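Replacement Finger Set for Herkside Two-Finger Grippers

3 min read

The Farkidik finger set replaces the standard fingers on Herkside parallel grippers fitted to one-arm and two-arm cells. Each set contains a left finger, a right finger, four screws and a spacing gauge. Fingers are sold in pairs only and should be changed in pairs, even when one side looks fine.

Fit and setup

Park the arm, open the gripper fully and cut power at the cell before removing anything. Take out the old screws, wipe the mounting faces and seat the new fingers by hand. Tighten the screws in two passes, then run the open and close routine 15 times and check the torque again. The gauge should slide between the tips at the half-open setting without force. If it binds, loosen the right side first.

Care

Inspect the tips every 2,000 cycles, or every Thursday if the cell runs a single shift. Clean with a dry cloth – solvents shorten the life of the surface.

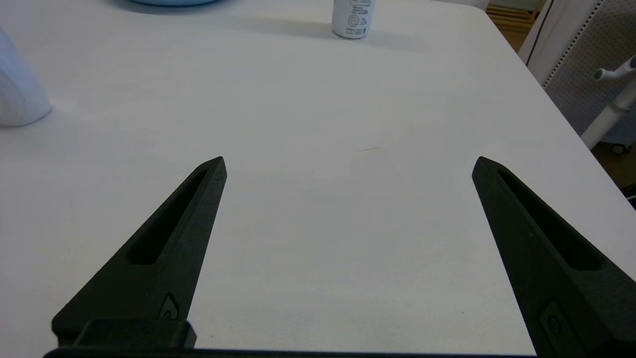
Camera offset has to be checked after every finger change, and Ute Seidel in our service group does it with the gripper open over a plain white table. Both tips should sit at much the same height in the wrist view, as they do on this cell, with bare tabletop between them. Look along the slots in both fingers for packed dust while you are there. A speck on the table as small as the one between these fingers is no trouble for the check, but wipe the camera window if a mark stays put when the arm moves.

Ordering

Part 37 fits all Herkside grippers with the short base. For the long base, ask Abimbola Ugwu at the parts desk before ordering. Sets ship from Pramia with the gauge in the same box.

Pramia Parts and Service | Contact the parts desk | © Pramia, all rights reserved | Back to top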